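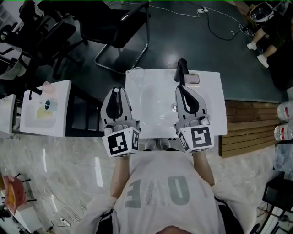 Lavabo blanco con grifo negro, pastilla de jabón rosa y vaso de cristal.

Lavabos en fila: galería de la sala de aseo

¡Por fin tenemos los lavabos colocados! Llevábamos desde noviembre dándole vueltas a cómo montar la sala de aseo del taller Litach, y el martes abrimos la página del proyecto. Wendell Obi se encargó de elegir los modelos (miró 11 catálogos, que se dice pronto) y yo de llevarle la contraria con los grifos. Ganó él, y menos mal: el negro sobre el blanco brillante queda precioso.

Algunas notas para quienes nos habéis preguntado por las piezas:

La cubeta
Rectangular y poco profunda, con un desagüe redondo, pequeño y plateado cerca del centro. Me encanta lo limpia que es la línea. Con una cubeta así hay que abrir el grifo con un poco de tiento, pero se repasa con la bayeta en un momento.

El grifo
Negro, vertical, puesto al fondo. El del lavabo de la izquierda también es negro y va en el mismo sitio, así que el conjunto se ve ordenado sin hacer nada más. Wendell quiere que los llamemos «los Clestar», como la carpeta donde guardaba los dibujos.

El jabón
Rosa pálido, en pastilla, al lado del grifo. Yo soy muy de pastilla, lo confieso, ¡y ese toque de color le sienta de maravilla a tanto blanco!

El vaso
De cristal transparente, en la esquina del fondo. Casi desaparece sobre la superficie blanca, hay que buscarlo un poco.

El lavabo vecino
Dentro hay un vasito azul y blanco y una pieza amarilla que parece una esponja. Debajo asoma la estructura oscura del mueble, que contrasta muchísimo con la parte de arriba y le da peso.

El suelo
Gris verdoso, oscuro y con brillo. Fue lo más discutido de toda la sala y ahora es lo que más me gusta.

Nos quedan por decidir los espejos (de 60 cm, si Wendell no cambia otra vez de idea) y las toallas. Si tenéis jaboneras favoritas, dejadnos el nombre en los comentarios, que las miramos todas.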